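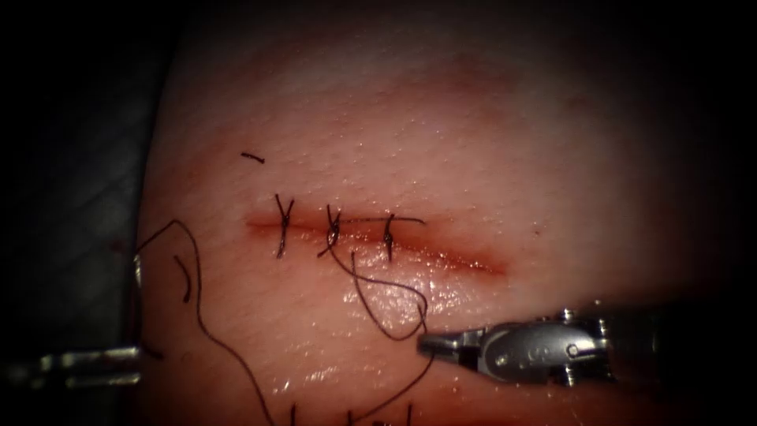

WORKSHOP NEWS
Two-arm suturing rig, update 13/09/2025

The suturing build on the back bench of the Stunport shared workshop now ties interrupted stitches on a practice pad. Both arms run from one controller, and the jaws are small enough to handle thread without crushing it. The joint housings were printed at Clondness and reworked twice in August after the pins wore oval.

Thread handling takes up most of the time. The first knots are going in on the left end of the cut and the rest of the incision is still open. Long strands get in the way of the second arm, so the plan is to start each stitch with a shorter length and trim both tails before moving on. The scissors routine is not reliable yet – for now, trimming is a separate step.

The Mrema control board has been replaced. The old one dropped commands when both wrists turned together. The new one has logged 317 test moves without a fault, and the settings are saved in the project folder under Pongate, the name we are using for this version of the software.

Spending so far is $3464, mostly motors and cable. A pack of 50 spare wrist pins is in the drawer under the bench. Please don't use them on other projects.

Next job is cable tension on the left arm, which drifts after a long session. Bench time is on the sign-up sheet by the door.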